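Plarnia puts robot arms on the returns bench, and the bench crew get their afternoons back

I've been in and out of the Plarnia returns shed at Favberg since it opened (my sister packed there for two winters, so I know where the decent vending machine is), and I have never heard it as quiet as it was when I went up in January. The conveyor still rattles and somebody still has the radio on too loud by the loading doors. But the long inspection bench at the back, where people used to stand elbow to elbow unzipping other people's unwanted bags, has gone very calm.

The reason is a pair of robot arms. Plarnia, which handles returned bags and small luggage for a string of online shops, has started using them for one particular job: opening a bag that a customer has sent back, so it can be checked inside before it goes back on sale. It's a dull job and a surprisingly sore one. If you've ever done the same zip fifty times before your tea break you'll know exactly where in the thumb it gets you.

Torunn Hovland runs the bench. She started on it herself, on the early shift, and she was pretty frank with me that she didn't want the arms when they were first talked about.

"I thought, right, that's my lot out of a job, and I'll be the one who has to tell them," she said. "I said so in the meeting as well. I wasn't very polite."

What she got in the end was a written promise from the firm that no one on the bench would lose hours during the first year, and she keeps a copy of it pinned up by the kettle. I read it. It's one page and it's fairly plain, although it does stop dead at the end of that year, and more than one person pointed that out to me before I'd even got my coat off.

So what goes on now? Returns come in through the same doors as before. They get scanned, and anything with a simple top zip is sent down to the arms. Backpacks, anything with buckles and anything that smells (there are more of those than you'd like to think) still go straight to a human being. The system that does the sorting is called Clekis, and everybody says it as if it were a slightly annoying colleague. "Clekis has sent me another rucksack." "Ask Clekis." That sort of thing.

I stood and watched for a good while, longer than I'd meant to. You do get drawn in! 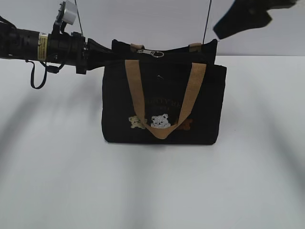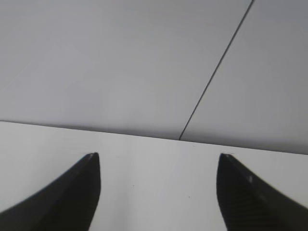
Arms at work on the white inspection table at Plarnia's Favberg shed: a black tote with embroidered bears in the first picture, and the gripper's own view of the tabletop in the second.

I rather liked the bears. Torunn has seen so many bags that she barely notices what's on them any more, but she did say black fabric is the one that causes arguments, as it's hard enough for her own eyes to pick out a dark zip on a dark bag at the end of a shift, let alone for a machine.

Now the numbers, because my editor will ask. On the day I visited, the arms had been given 769 bags over the two shifts and had opened 591 of them without any help. The rest went across to the hand bench, where somebody opened them the old way. Torunn reads those figures out at handover and there's a bit of friendly booing for the arms if the second number drops. The target Plarnia has set itself is 900 bags a day by the summer, and I couldn't find a single person on the floor who thought they'd get there. The manager who showed me round was a good deal more hopeful, but then he would be.

There are 79 people on the Favberg site all told, and only the inspection bench has changed so far. What's changed for them is mostly what they do with their hands. They used to open, check, close, stack and start again. Now the opening is largely done before a bag gets to them, and they spend their time on the checking: linings, seams, lipstick in the pocket, a bus ticket someone's forgotten, once a full set of house keys (returned to a very grateful customer, I'm told). Plarnia has also moved a small repairs table in next to them, and anyone who wants to can be trained on it. It pays a little more. Five people have taken that up, and the sewing machine was going the whole time I was there.

One of the repairs trainees told me she hadn't sewn a thing since school and now she was doing her neighbour's curtains at the weekend. She also told me that her wrists had stopped aching at night, and she held them up to show me, which I thought was lovely.

It isn't all sunshine, mind you. A couple of the older hands miss the talking. When everyone stood in a row you could have a proper natter over a pile of bags and the shift flew by. With the work split up, you might be next to one person all morning, and if it's somebody who doesn't chat then that's a long morning. One man on lates said he felt as if he was waiting on the machine some days, and other days he couldn't keep up with it. He's asked for the handover to be slowed down between four and six, when the vans come in, and Torunn says she's on his side.

There's also the business of minding the arms. Somebody has to be near enough to stop them if a strap gets caught up, and at first that was treated as a bit of a skive. It's now a proper rota, an hour at a time, after people complained that two hours of staring at a white table made them feel peculiar. I did twenty minutes and I can well believe it. They've put in a high stool and a decent lamp, and the person on the stool is allowed a brew, provided it stays on the shelf behind.

The software people come from Nordin, the firm that supplied the setup, and they've been up most weeks. To be fair to them, the bench crew said they do listen. Early on the arms were set to start the moment a bag was down, and it made people jump. Someone mentioned it over a sandwich, and by the following visit there was a short pause and a soft beep beforehand. Everybody I asked said that beep was the best thing Nordin had done. (The first beep they tried was horrible, apparently, like a lorry reversing, and it lasted one morning.)

I asked Torunn whether she'd have them taken out, if it was up to her. She had a think about it, and she took her time.

"No, I wouldn't," she said. "My thumbs wouldn't let me. But I'd want that piece of paper by the kettle to say two years and not one, and I'd want it before they bring in any more."

Plarnia told me the promise on hours will be looked at again in the autumn, together with the staff, and that there are no plans yet for arms on the packing line or at the loading doors. The packers I bumped into on my way out had heard the same thing. They'd also like a beep, if anyone's asking, for the forklift.

The shed is taking on three people for the repairs table in the spring, days only, and you don't need to have sewn before. Forms are at the front desk, or you can ask for Torunn.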